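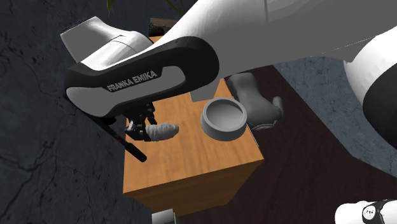
How to object to a planning application without losing your mind (or your evening)

Declan Dunstan
Posted 2/27/22

When they announced that the water meadow at Panside was to become a distribution shed with parking for lorries, I did what any concerned citizen does. I shared an angry post, felt marvellous for the length of a cup of tea, and went to bed. The meadow was not saved by this.

Since then I have objected to the Panside shed, to the culverting of the brook at Nometton, and to a plan to fell a row of limes in Pirnedbridge so that a car showroom could be seen from the bypass. I have won some and lost some. What follows is how I go about it now.

1. Find the application itself

Go to your council's planning pages and search by address or postcode. You want the reference number, a string of letters and slashes that looks like a sneeze. Write it down on paper. The search page will log you out while you are putting the kettle on.

Look for the closing date for comments and put it in your diary straight away. Councils will sometimes consider late letters, but I wouldn't build a campaign on it.

2. Read the documents, or at least the right ones

The Panside application came with 14 documents, one of which was a brochure with watercolour people walking watercolour dogs. Skip the brochure. Open these first:

The site plan, so you know which field you are cross about
The ecology report
The flood risk assessment
The tree survey, if there are trees, or were

Check when the ecologist visited. The Nometton survey was carried out on one cold morning and reported very little amphibian activity. I could have told them that. The frogs were asleep.

3. Sort your reasons into two piles

Planners can only weigh what they call material considerations. Flooding counts. So do traffic, noise, loss of trees, harm to wildlife and conflict with the council's own local plan. The value of your house does not, nor does your private view, nor does your opinion of the developer's character, however well researched.

Write everything down anyway, including the rude bits, and then move the rude bits to the second pile. I keep mine in a drawer. It's getting full.

4. Look up the local plan

Dull, long, and the most useful thing you will read all month. Somewhere in it your council has promised to protect green corridors or cut emissions or both. Find the policy number and quote it back to them, politely. An officer can set aside "this is a disgrace" in a second. "This conflicts with the policy on river corridors" has to be answered in the report.

5. Write the letter

One side of paper, two at a push. Put the reference number at the top and say in the first line that you object. People leave this out more often than you'd think, and their heartfelt page about kingfishers gets filed as a general comment.

Give each reason its own short paragraph. Use your own words. A petition with 3,000 names looks splendid on the steps of the town hall, but identical letters tend to get lumped together, and seven different ones from seven different kitchens give the officer more to deal with.

Don't put in anything you'd mind the neighbours reading. Comments are usually published, with your name on them. Mine about the limes contained the word "vandals" and I still get looks in the butcher's.

6. Tell your councillor

Email your ward councillor and ask whether they will request that the application be decided at a public meeting. There is often a deadline for this too, earlier than the one for comments. Keep it to five sentences. Be nice. They get a lot of post about bins.

7. Turn up and speak

You'll normally need to register beforehand, and you'll get a few minutes, timed by someone with no mercy at all. Practise aloud. Cut the opening joke. At the Pirnedbridge meeting I followed a Mr Boyer from the showroom, who had slides, and I had a leaf. I'd recommend having notes as well as the leaf.

8. If it's approved

Read the decision notice and its conditions. There may be planting to be done, bat boxes to go up, or hours when the lorries must stay put. Conditions only work if somebody checks them, and if they're being ignored you can report it to the enforcement team, with dates.

The Nometton brook went into its pipe in September. The replacement pond was a condition, and I walk past it most weeks with my reference number in my pocket. So far it is a hole with a sign.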